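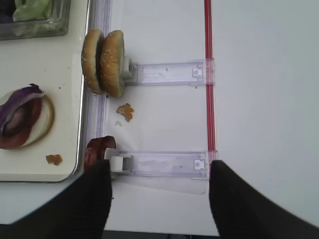

Session 3: Building a Burger in Order

Welcome back, everyone, and thank you for leaving the benches so tidy last time. Today we come to the part most of you signed up for, putting the burger together, and I'd like us to take it slowly. We all think we know how to do this (I certainly did, until Heloísa Leite watched me make one and quietly handed me a napkin).

Buns first. Stand the halves on edge while you get everything else ready, the way ours are held upright at the station, so the cut faces don't pick up whatever was on the counter before them. Sesame seeds will come off however gentle you are, and so will crumbs – wipe the white surface between burgers and don't wait for the end of the batch.

Keep the cold things together on the tray. Shredded lettuce goes in its own glass dish, always, or you will be finding it in your sleeves at suppertime. Tomato and purple onion can be laid straight onto a bun half: tomato slices first, then the rings, spread out so that every bite gets a little. Bacon stays away from the lettuce until the last moment. It curls as it cooks, and a curled strip will tip the top bun right over, so lay two short pieces crosswise if you'd like it to sit flat.

A word on toasting. Set the pan to medium and put the buns in cut side down for nearly 2 minutes, then have a peek. Pale gold is what we want. Baltasar Miranda likes his a good deal darker and will tell you so, and you're welcome to try it both ways and argue with him over lunch.

For next week, please write up your own stacking order with a sentence or two on why you chose it, and bring 200 grams of onions, whole and unpeeled. If you missed the knife session, the next one is in February, and the sign-up sheet is on the door of room 247.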